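The Slow Work of Taking Things Apart

A refurbishing shop in Stollusstead wants robots to handle old computers. So far they are good at some of it.

By Su-bin Noh
2 December 2024

The computers arrive on pallets, shrink-wrapped, with the power cords in a separate box if the sender was thoughtful. Most come from school districts and insurance offices. Prurex, which occupies a former furniture warehouse on the east side of Stollusstead, took in 2,576 of them in August, its busiest month. Each one had to be opened, checked, stripped of its storage drives and sorted. Some went back out as working machines. Others were broken down for parts, and the rest went to a metals recycler two counties over.

Almost all of that was done by people with screwdrivers.

The company has been trying to change this for two years. It runs a test area at the back of the building where robot arms practice the same jobs the staff do at the benches up front. I spent several days there this fall, along with a shorter visit to a firm called Dodent that works on household robots, to find out how close machines are to doing chores that most of us would call simple.

The short version is that it depends on the chore, and often on one small part of the chore.

At Prurex the work is broken into steps. Set the case down. Take off the side panel. Find the memory, the drives, the power supply, the processor. Unplug what needs unplugging. Release whatever clip or lever is holding each part. Lift the part out without bending anything, and put it where it belongs. A trained technician does all of it in 8 minutes on a common office model and can hold a conversation at the same time.

The floor manager, who has been in electronics repair since the days of beige monitors, told me the hardest thing to explain to visitors is how much of the job is feel. You press a latch and it gives a little before it lets go. A cable that has been plugged in for ten years sticks, and you wiggle it. You don't think about wiggling it.

"I can't write down how hard to pull," she said. "I've tried. The engineers asked me to try."

The engineers have gone at the problem from several directions. The arms can be guided by cameras, and some tasks are taught by having a person steer the arm through the motion many times over. For the memory task alone the team collected 441 runs before they were willing to let the arm attempt it without a person at the controls.

They started with desktop towers because towers are forgiving. There is room inside. The parts are large compared with those in a laptop, and many business models were designed so that an office technician could service them quickly, with colored latches in place of screws. 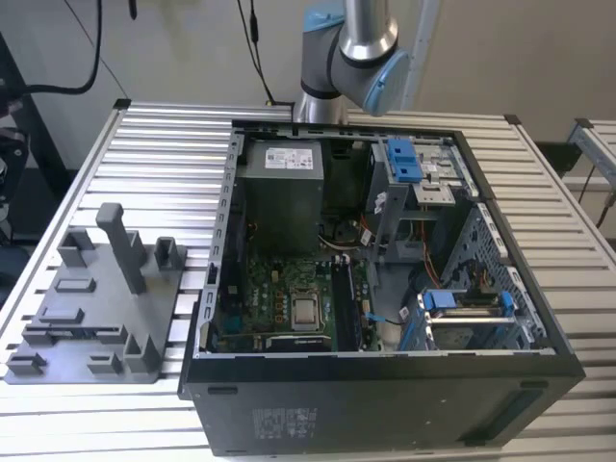

An opened desktop tower on the work table, with a robot arm behind it and a gray 3D-printed fixture plate alongside.

Even a forgiving tower has a lot going on inside it. Wires hang across the spaces where a gripper would like to go. Metal surfaces reflect the overhead lights, which can confuse a camera. Two computers with the same model number may have their cables routed differently, depending on who last worked on them.

Memory is the success story. A memory stick is straight and stiff, and it comes out in one direction. Once the clips are open, the arm can take hold of the edge and pull. In the last batch of trials before my visit, the arm was given 200 attempts and got the stick out cleanly in most of them. The failures were nearly all of one kind. A clip had been pushed but hadn't opened the whole way, and the arm pulled anyway. The software now has it stop and try the clip again when it meets too much resistance.

Cables are another matter. A cable has no fixed shape. It moves when you touch it, and it moves when you touch the thing next to it. I watched an arm attempt to pull a drive cable for most of a morning. It got hold of the plug on the third try and lost it. It got hold of the plug again, along with a second cable that had slid into the way. One of the engineers reached over, hit the stop button, moved the second cable aside with a finger and started it again.

She did this nine or ten times before lunch. I asked whether that bothered her, and she said it was a better morning than the one before.

Panels fall somewhere in between. If the case is sitting exactly where the software expects it, the arm does well. Off by the width of a thumb and rotated a little, it does less well. That is why much of the team's effort goes into unglamorous things like trays, stops and holders that keep objects where they were put. They print many of these in the shop and throw a lot of them away. A shelf near the printer is full of old versions with dates written on them in marker.

The people who work on home robots would love to have that option. Dodent, whose office is on the second floor of a dental supply building across town, has a mock apartment with a kitchen, a bathroom sink and a sofa. Its robot can load a dishwasher if the dishes are the dishes it knows. It folds hand towels. It wipes a counter, though it will wipe around a dropped spoon and leave the spoon.

Nothing in a home can be bolted down or set in a tray. The company's testers rearrange the apartment every night so the robot doesn't learn the room instead of the task. On the afternoon I was there it was asked to clear a coffee table. It took a mug to the sink and a magazine to the rack, then stood over a crumpled napkin for almost a minute. It finally picked the napkin up and carried it to the rack with the magazine.

The lead tester wrote that down as a partial.

Dodent hopes to place a few units with families next year, on the understanding that a person at the office can take over by remote control when the robot gets stuck. The company would not tell me how often it expects that to happen. It did say the families would get the robot at no charge.

Prurex is further along, largely because its chores are narrower. A computer case offers a limited number of surprises, and a machine that fails at one step can hand the job to a person standing a few feet away. The plan for the coming year is to put two arms on the main floor doing memory only. Technicians would open the cases and slide them over, and the cases would come back with the sticks removed and sorted into bins.

The owner of the company, who asked me to call him by his last name, Son, does not expect to save money on it at first. An arm is slower than his staff at nearly everything. Its advantage is that it can keep going in the evening, when the building is otherwise dark, and a stack of opened cases could be waiting with the memory already out when the first shift comes in. He has trouble hiring for the benches. The work is repetitive and the edges of the cases cut people's hands.

I asked the technicians what they thought. Opinion was mixed, with less worry than I had expected. One man said he would give up memory sticks gladly if the robot would also do the panels, since the panels are what hurt his wrists. Another wanted to know who would be blamed if the arm cracked a board that could have been resold. A woman who had worked there longer than either said she had seen a conveyor belt, a barcode system and a voice-controlled inventory program come through the same door, and that the barcode system was pretty good.

On my last day the team was back on drive cables. They had changed the shape of the gripper's fingertips, making them narrower, and a fresh set had come off the printer that morning. The first try missed. On the second the fingers closed on the plug and it came free, and the arm lifted it clear and set the end down over the side of the case.

The engineer marked it on her sheet, plugged the cable back in and told the arm to go again.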